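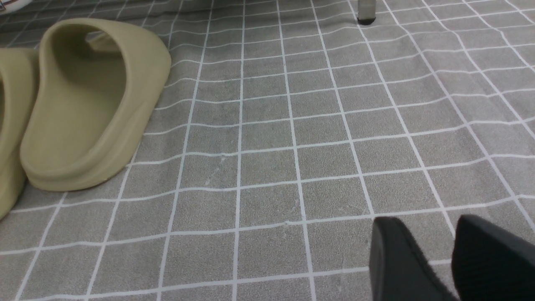 Carkau Court Residents' Meeting
Minutes, 2/3/23
Ground floor lounge

Present: 31 residents, which is a record. The notice had mentioned a rent item and cake. There was no rent item.

1. Minutes of the last meeting

Approved after one correction. The September minutes said the radiator in the lounge "had been fixed." This now reads "had been looked at."

2. Heating

Sotatden sent a letter in place of an engineer. The letter says the boiler is working within normal limits. Residents on the top floor would like to know whose limits. The second floor reported the opposite problem and has been sleeping with the windows open since fall.

The quote for balancing the system is $3,309, good until the end of the month. It was pointed out that the previous quote had also been good until the end of a month, and that the month had come and gone with everyone agreeing it was a fair price. Agreed this time to accept it, in writing, before going home. The letter was drafted during the cake.

3. Front door

The Linuvance entry panel still calls the wrong apartment when anyone presses 9. The people in apartment 6 have accepted eight packages, a pizza and one very long explanation of a surprise party. They asked for it to be minuted that they are no longer finding this charming.

Linuvance says the panel can be reset over the phone, but the phone has to be answered in the lobby, where there is no signal. A resident with a long charging cable and a different carrier will try from the stairs. Until then, visitors for apartment 9 should knock.

4. Laundry room

The sign-up sheet has been signed up to Easter, mostly in one handwriting. New rule: two slots per apartment per week, and a slot dies if nothing is in the machine fifteen minutes after it starts. There was a long discussion of what counts as "nothing." One sock does not count as a load. A bath mat does, although several people felt it shouldn't.

The pen will be tied to the sheet again – with wire this time.

5. Shoes on the landings

The fire inspection passed, with a note about footwear. Landings are an exit route and are to be kept clear, including the corner behind the second floor door, which has been treated as a separate country for years. Sneakers, slides, boots and anything else people step out of should go inside the apartment. Racks are allowed inside your own door and may be as ugly as you like.

Shoes still out at the end of the month will be moved to the shelf in the lounge, in pairs where pairs can be found.

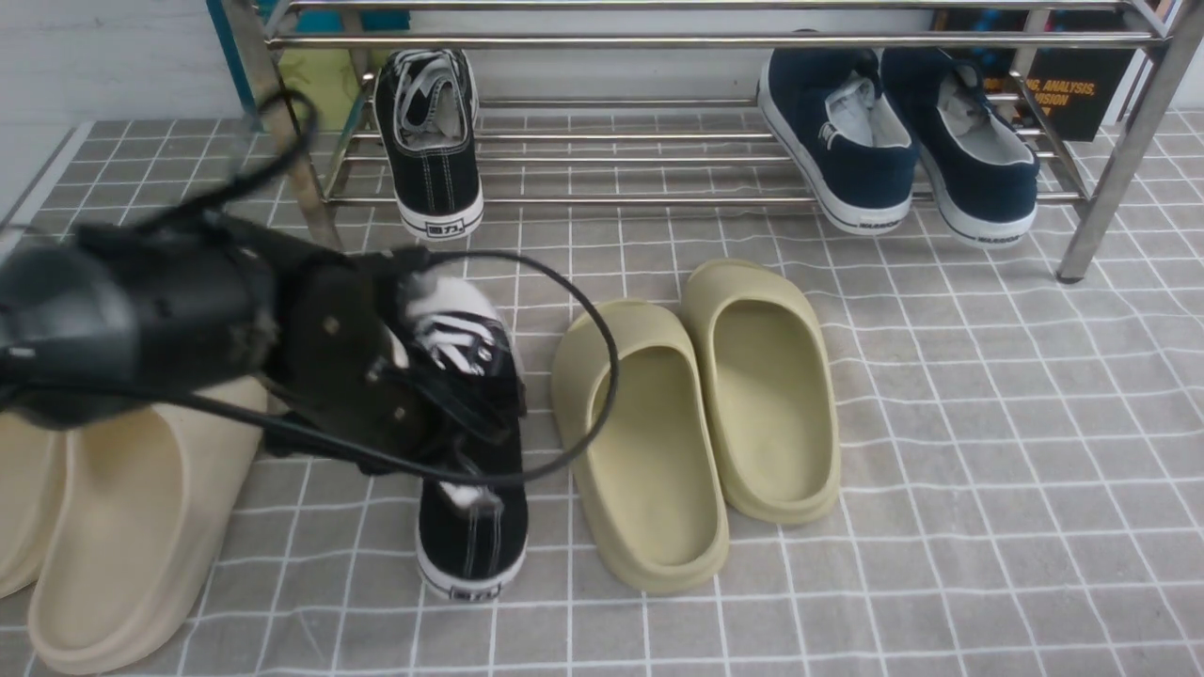 6. Courtyard

Wang Tree Care can take down the dead branch over the bike rack, but needs the bikes out of the way for a morning. All bikes need a tag with an apartment number by then. Untagged bikes will be moved to the far wall, where two are already living without wheels.

The raised bed is going to herbs. Mint was proposed, and opposed by everyone who has ever planted mint. It will go in a pot.

7. Any other business

The shoe question came back, as it was always going to. Some felt that house slides left neatly by a door were a different matter from a pile of boots, and that the inspector had been thinking of boots.
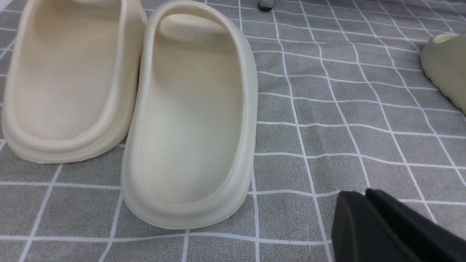

A resident on the third floor asked whether a doormat was still allowed if nothing was standing on it, and how thick it could be before it became an obstacle. The inspection note gives no thickness. Flat mats may stay for now, and somebody will call to ask.

The piano in the lounge is free to anyone who can get it out of the lounge.

8. Next meeting

Same room, same time of evening. Apartment 4 is bringing the cake. Please bring your own chair if you were one of the people on the windowsill.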